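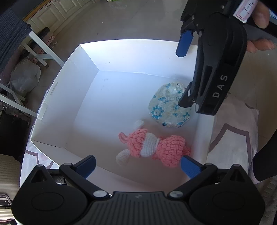 4. Setting up a home-and-home series in Drumska Scheduler

Do this after the club list is loaded (section 3). Takes a few minutes if both schools have signed off on years.

1. Open Fixtures, then New Series. Pick Home-and-Home.
2. Enter Team A. This is the team hosting first. Wrong way round = delete and start over, there's no swap button yet.
3. Enter Team B.
4. Set the two seasons. Back to back or with a gap, either works.
5. Pick the venue for each game. Default is the school's own field. Playing off campus? Untick Use Home Field and choose from the venue list.
6. Leave kickoff blank if TV hasn't picked it. Shows as TBA on the public page.
7. Save as Draft. Do not hit Publish.

Note: venue names max 48 characters. Longer ones get chopped on the printed schedule, so shorten them yourself.

Note: a series can hold up to 3 games. Anything longer, use Multi-Year (section 6).

CAUTION: Publish emails everyone on the media list right away. No undo. Malard College sent theirs out with the wrong year and spent a whole afternoon on teh phone.

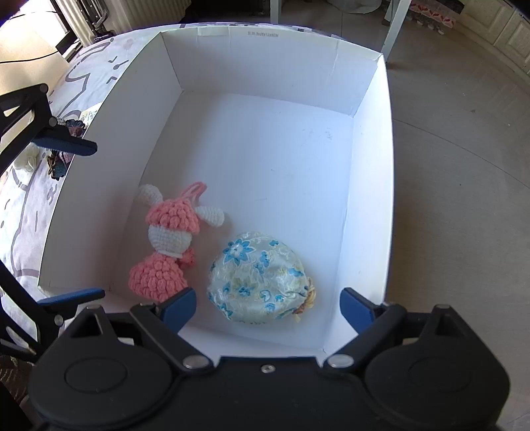
Can I change the date once both schools have approved the series?

Open the game, choose Request Change and enter the new date. It stays on the old date untill the other school accepts.

5. Approvals

1. Open the draft and click Send for Approval.
2. Pick one contact per school. Athletic director or scheduling officer, not both.
3. Wait for two green checks. Gray check = opened, not signed.
4. Both green? Publish unlocks.

Contact missing from the list? Add under People. Email and school are required, phone optional.

Importing old series: CSV only, 500 rows per file. Dates as month, day, year. Blank lines at the bottom will fail the import, delete them first.

CAUTION: imported games skip approval and go live. Check them in Preview.

Setup problems: Evelien Postma, Silmont support desk. Contract wording and buyout fields: Roos Brouwer.

Last updated February 19, 2023. Screens for the March release may look a bit different.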